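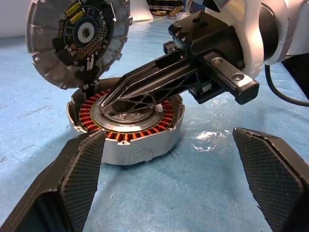
A motor with its cover plate tipped open, circuit board side out.

Java folks wanted: help me test a free course on iterators and collections

Hi! I write the programming lessons at Dastari, and I'm looking for 13 people to work through a new short course before we put it up for everyone. It's called Plusatham (named after a street I used to live on, long story) and it covers the parts of the Java collections library that my students trip over most: LinkedList, Deque, PriorityQueue, and when you'd pick a TreeMap over a HashMap.

You'd be a good fit if you can already write a for loop and a simple class without looking it up, but you still get a little nervous when somebody says "Comparator." Total beginners, I love you, but this one will move too fast. If you've been writing Java at work for years, please pass it on to a newer coworker instead!

The course runs four weeks in June. Plan on roughly 2 hours a week, whenever suits you. Each week has a reading, a handful of exercises, and a feedback form where I'd like you to be blunt. Tell me where you got stuck, which example made no sense, which line wouldn't compile on your machine. There's one group call a week at 6 p.m. Bragança time (I'm in Portugal, sorry, West Coast people) and you can skip it if you send your notes in writing.

You'll need JDK 17 or newer and any editor you like. I use plain old Eclipse and the screenshots match, but the exercises all run from the command line too.

There's no pay for this round. You do get the finished course free for good, plus a year of Mundari, our practice site, with all 1,340 exercises unlocked.

To apply, use the contact form and put "Plusatham tester" in the subject. Tell me how long you've been learning Java and paste in one short method you wrote yourself. Messy is fine, I just want to see how you think!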